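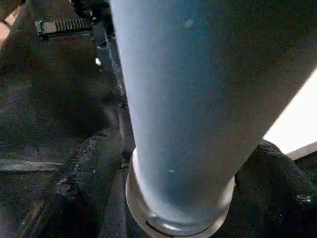 Marisol Kapoor wrote in after the last version of this page and asked why we bother with a wrist camera check at all, if the arm already passed its reach test in January. Fair question. Reach test tells you the arm gets there. Doesn't tell you what the wrist camera can make out once it's there. Different checks, different sheets, do both.

So, updated how-to. Quick one, I have a line to hand over. Covers close-in work at tubes, collars, fittings, anything with cloth or soft stuff nearby. Written for the Drarkwood cells but the Wragg people use the same sheet.

Before you power up

Read the cell's risk assessment. The actual one, not the summary taped to the door. If the date on it is older than the last tooling change, stop and get it redone.

Check who has the teach pendant. One person, one pendant. Enabling switch tested at both ends: let go, arm stops. Squeeze hard, arm stops. Write both down.

E-stops, all of them. Press, confirm, reset. Don't skip the one behind the cabinet.

Sleeves, lanyards, hair. You know this.

Speed

Manual reduced speed for all teaching. Our house limit is 118 mm per second at the tool, well under what the controller will let you do in that mode. Leave it there. Aravind Fernandes tried arguing for faster on the long approach moves and the answer is still no, break the path up and wait.

Last stretch before contact, drop to 7 percent override. By hand, every time, dont trust the program to have it set.

Close-in camera check

1. Jog to the approach point. Stop. Take a still from the wrist camera.

2. Look for the part edge. With a round part like a tube you want both sides of it visible, plus the place where it meets its collar. If you only have one side, back off and re-aim.

3. Look at the bright areas. A pale wall or a window behind the part can wash out to plain white, and an edge finder will happily lock on to the wrong line. Fix the light first. Shade, lamp, move the blind. Exposure settings last.

4. Look at the dark areas. Black fabric next to a black bracket reads as one lump to most vision tools. Mark anything soft as a keep-out zone, with margin for it shifting.

5. Shiny metal. Highlights on a polished ring move when the camera moves. Never use a highlight as a reference point. Use the step between tube and collar, or a printed target.

6. Save the still with the job. File name is cell, job, pose number. Nothing clever.

7. Repeat at the grasp point, then at the retreat point. Three stills minimum. More if the path bends.

Soft material

Gets its own section since it causes most of the trouble on our sheets. Cloth moves. It was clear of the path this morning, it might not be now. Tie it back, clip it, or take it out of the cell. If it has to stay, the operator looks at it before every cycle start and initials the log.

No reaching in to tug it straight with the arm enabled. Not even in reduced speed. Drop the enable, lock out, then reach.

Force limits

Set contact force from the assessment for that job. Not from the last job, not from memory. Seul-gi Kong keeps the table for the Tokel grippers, ask her for the current revision. Test with the gauge at three poses and record the highest reading, not the average.

If a limit trips twice in the same spot, thats a finding. Don't raise the limit to get through the shift. Log it, pull the still for that pose, compare with the saved one. Usually something has moved.

Logging

Form 735 for setup, form 139 for any stop you didn't plan. Both go in the same folder. Needed on both:

Cell and job
Name of pendant holder
Tool and gripper revision
Override at contact
Stills saved, yes or no
Soft material present, yes or no

Blank box counts as a no. Two people sign, and the second one has to have been standing at the cell.

When to redo all of it

New gripper fingers. New camera mount, or the old one came off and went back on, even if it "went back the same". New lamp. Part from a different supplier. Any bump to the wrist, however small.

Software update, also yes. Sharada Palaniappan asked if a minor patch counts. It does.

Things still open

Ludosia wants a shorter sheet for repeat jobs. Draft is with Narayanan Chettiar. Until it's signed, use the full one.

Keep-out margin for fabric is still a judgment call cell by cell. Send me your numbers and the stills that go with them, and I'll put a table on this page.

Last edited 1 May 2023. Old printouts go in the bin please.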